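Category: Tooling & Perception

Loven 2.3: per-device calibration and a new segmenter

The November release of Loven, our episode processing pipeline, changes how wide-angle recordings from the hand-held grippers are loaded, aligned and cut into training segments. Most of the work was done by Salma Nasr and Chun-hung Mak. Anyone training cloth policies on Pavus data should read the migration note before pulling.

The main change is in calibration lookup. Earlier versions loaded one set of fisheye intrinsics for the whole fleet. That was tolerable for rigid objects on a plain surface and poor for bedding and clothes, where the tracker leans on texture far from the image center. Loven now reads a device ID from the session header and loads the matching file. If the file is missing, the job stops with error 419 - there is no fallback to the fleet average. 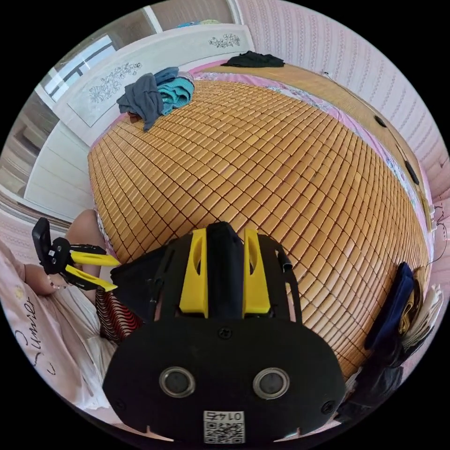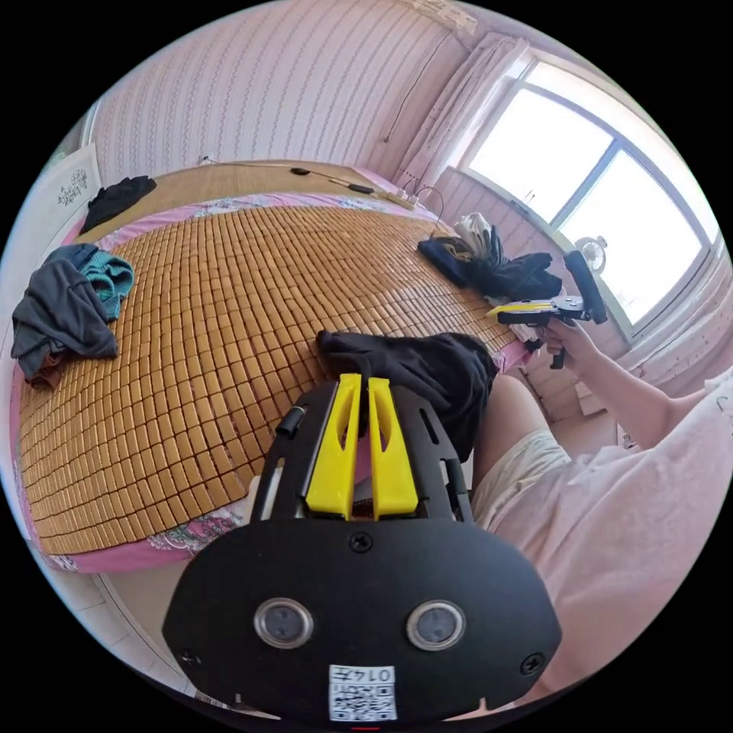 Clothes on a bamboo mat, from the Pavus bedroom set.
Photos: Pavus data group

Fine repeating grids remain the hardest case for visual tracking. Neighboring tiles produce near-identical descriptors, and a match shifted by one tile can survive the geometric check. The new matcher adds an inertial prior and rejects any match that implies a jump larger than the prior allows. On the bedroom validation split of 123 episodes, tracking loss fell from 20 episodes to six. Four of those six begin with the camera close to a dark garment, and we have no fix for that yet.

The segmenter was rewritten by Llinos Harries. It used to cut on gripper width alone, which split a single grasp in two whenever the fingers relaxed slightly on thick fabric. It now combines width with wrist velocity and needs both to cross threshold. Defaults are in segment.yaml. Taha Radwan found them too strict for socks and keeps a separate profile in the El Fassi branch.

Two-device sessions are aligned on a shared clock offset, estimated once per session. Drift within a session is not modeled. Recordings longer than 288 seconds should be split before import.

Old segment indexes are not compatible. Run loven reindex on each dataset root, then delete the cache directory by hand. Support for Drimitz log files is deprecated and will be dropped in the next release. Questions about reindexing go to Zineb Radwan.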